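Pladavbridge Computer Reuse Project
Progress report to the Oláh Fund, second half of the grant year
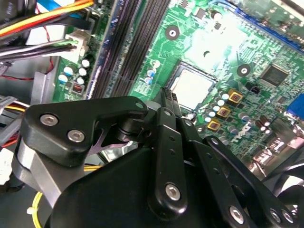
We are very happy with how the last six months have gone, and there is a lot to tell you! When we wrote to you in June we had just moved into the old seed store on the Hellness road and were still unpacking shelves. Since then we have passed 476 desktop computers on to homes in the district, which beats the target in our application by 70. Most went to families with school-age children. The rest went to people who were applying for jobs on their phones and struggling with it (anyone who has tried to fill in a ten-page form on a small cracked screen will know the feeling).

Where the computers come from

Our biggest source is still office clear-outs. Floltari replaced the desktops at both of its sites this fall and let us have the old ones, along with keyboards, mice and a good pile of power cords. The two school districts have also been generous, though school machines tend to arrive without drives and take us longer. We now ask every donor to fill in a one-page form before drop-off, and it has saved us a great deal of sorting. Before the form, we were getting printers. So many printers.

Repairs

The most common faults have been tired power supplies, dead clock batteries and dried-out thermal paste. We replace the paste on anything that has been in storage, and we test memory overnight as a matter of course. Machines that can't be fixed are stripped for parts, and what is left goes to the county recycling yard. Every drive is wiped before it goes on the shelf, and the donor gets a letter saying so. Two donors told us the letter was the thing that made up their minds, so we plan to keep doing it even though it eats up an afternoon every week.

Evening classes

We ran 7 courses in the period, each one five weeks long, on the basics: email, saving files, spotting scams, making a video call. In all, 38 people finished. The first course was thin on the ground, mainly our own fault for starting it at 5 p.m. when half the town is still on the bus from Hellness. Once we moved to 6:30 the room filled up, and for the last two we had a waiting list. Several people from the spring group have come back to help at the help desk, and they are wonderful with nervous beginners, probably better than we are.

A request we keep hearing is for a class on online banking. We have held off until now and would like to talk it over with you, as it may need someone from a bank or the credit union in the room.

What has been harder

Delivery is our weak spot. We budgeted for a van one day a week and it is not enough. People outside Pladavbridge have waited up to a month for a machine that was ready to go. We have asked the food pantry if we could share their van on its outlying route, and they are keen, so we hope to try this early in the new year.

Monitors are also running short. Desktops are easy to find now, but offices hang on to their screens. We spent a little more of the equipment line on used monitors than planned and a little less on tools, and the overall figure is still inside the budget. The full breakdown is in the attached sheet.

Next six months

We want to open the help desk for a second afternoon, start a short class for parents on setting up a child's account, and get the shared van running. We would also love to show you around. The best time to come is mid-afternoon, when the help desk is open and the kettle is on. The heating in the back half of the building is due to be fixed in January, so a visit after that would be warmer for everybody.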